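Caring for Vintage Knits and Silk at Home
Jul 21, 2022

A 1975 wool dress can last for years if you wash it by hand in cool water with a little baby shampoo. Press the water out in a towel -- never wring it -- and dry it flat.

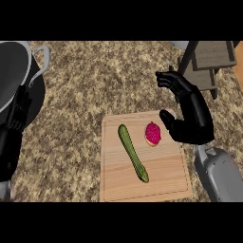
A grooved wooden board on a granite counter.

For silk blouses, test the dye first. Dab an inside seam with a damp white cloth and wait a minute. If color comes off, take the piece to a cleaner.

Radka Krasniqi, who sells secondhand designer pieces in Birklow, steams her silks from the inside and hangs them on padded hangers overnight.

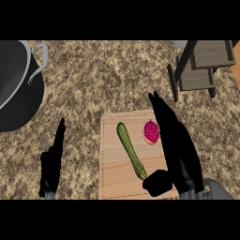 Shoulder bumps on knits come from thin wire hangers. Mist the bump, smooth it with your palm and leave the sweater flat until dry.

Sweaters going away for the summer should be clean and folded. Mine come back out in November -- cedar blocks get a light sanding then, too.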